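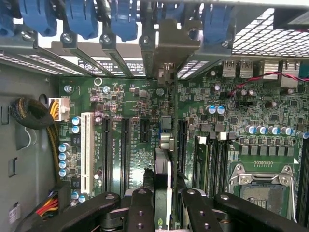
On the Mamus list, a subscriber wrote:
> Are you still throwing out every insertion where the card goes in crooked and has to be backed out? We did that at first and ended up with 300 very clean examples and a policy that had no idea what to do when the card hung up on the slot. Also, do you start each episode with the card already in the fingers, or do you make it pick the card up?

Great timing on this, I was halfway through a post on the same thing!

Short answer: we stopped throwing them out. As of October the Grovstead set keeps any episode where the operator gets the card home in the end, however ugly the middle part is. We only drop one if the operator gives up or if the wrist video has a gap in it. Backing out, tilting a little and trying again is the part I most want the model to see, and it's hard to get people to do it on purpose. When you ask for a mistake you get a very polite mistake.

On your second question, we do both now, in separate folders. The short episodes start with the card in the fingers and a little above the slot. The long ones start at the tray. Please don't mix them without using the start_type field -- the short ones will swamp the long ones and the thing forgets how to pick.

A few changes to the protocol if you are recording for us:

Move the case between episodes. Turn it a bit, slide it a bit. We had one batch of 300 where the tower never moved and it taught us very little.

Change the target slot every 5 episodes and write the slot in the notes. "PCIe" by itself doesn't help me when a board has several.

Leave the cables where they fall. I used to tie everything back and the model was lost the first time it met a loose wire.

Hold still for 2 seconds at the end, after the fingers open. The Prorar converter trims the tail and it was eating the release.

I'm still unsure about the latch. Granström's notes treat closing it as its own task and I lean that way too, but I only have 3 operators recording and would love to hear from anyone who kept it all in one episode. How long did yours run?

Converter patch is in the usual place. It's so much fun to see these coming in, keep them coming!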